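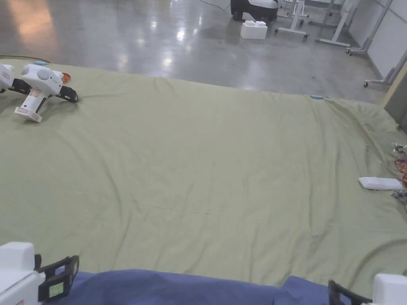
1/ We moved the Fletance newsletter to a new sending platform, Cistier, in June. A few notes for anyone running a small list.

2/ The list had 2593 addresses on it. Before the move we emailed everyone who hadn't opened anything in a year and asked if they wanted to stay. 469 clicked yes. We took the rest of that group off.

3/ Open rate is now 33 per cent. It was lower before, but we also cut the people who never opened, so I wouldn't read much into it.
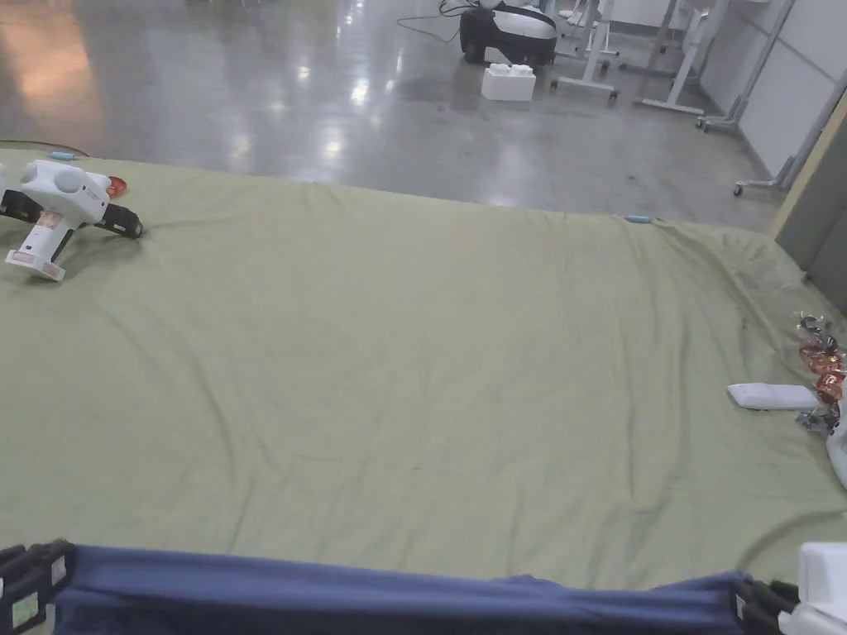
Green sheet, creased.

4/ Clicks are the number I look at. They went up when we dropped from five links per email to 2. Same offer, same subject line style.

5/ Cistier's sign-up form has the consent box ticked by default. Turn that off. The setting is under Forms, then Allow, and you have to save it twice.

6/ Send time made no difference for us. We tried 7am and lunchtime and the clicks were the same, so it goes out at 7.

7/ Still to do: the welcome email. Ours is four years old and mentions the Jurić range, long out of stock. Will post the new one when it's written.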